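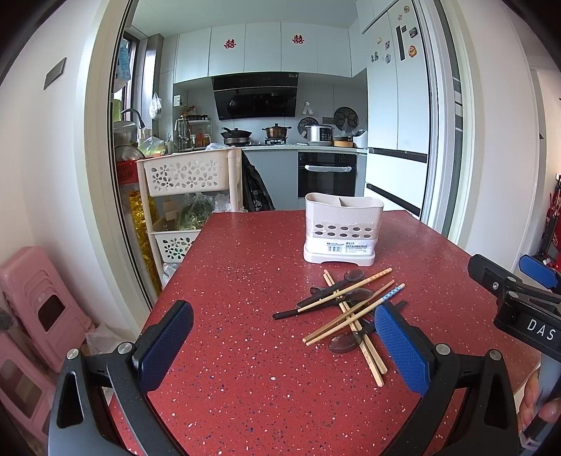

Finally bought a utensil holder

10 Apr 2026

Quick one, I have to be out the door in 14 minutes.

So the old holder was a jam jar. Then it was two jam jars. Then one of them got knocked into the sink and that was the end of that system. Since August everything has been living in the drawer, chopsticks pointing every which way, and every time I wanted a spoon I got a handful of something else.

Went to Plirkness on the way home and they had a whole shelf of these. Nearly got the steel one from Lindix - nice, heavy, way too much money for something that holds spoons. Got the beige plastic one instead. Divider in the middle, holes around the lower half, and a white base under it for the drips. Label still on. It will probably be on for a year, I know myself.

The plan, such as it is:

Chopsticks on one side. The wooden ones, plus the blue and white check one, whose partner I have not seen in ages. If it's behind the fridge it can stay there.

Spoons on the other side, heads up. The dark brown see-through ones. I like those, they don't scratch the pans and they were cheap.

Anything with a black handle goes wherever it fits.

Before any of it goes in, a hot wash and a proper dry on a towel. I skipped that with the jars and the bottoms of the wooden ones went gray and a bit fuzzy. Threw those out. Not doing that agian.

Still undecided where it should live. Next to the stove is handy but everything there gets greasy. On the table is fine untill somebody wants to eat. Maybe the top of the white cart, if I ever move the vegetables along and get some soup made.

The drawer is next. There's a Mykhailiuk peeler in there somewhere that I paid real money for, and a lot of rubber bands. Might get one of those Nornument trays, if they come in a narrow size. Does anybody have one? Does it slide around?

Ok, shoes, keys, going.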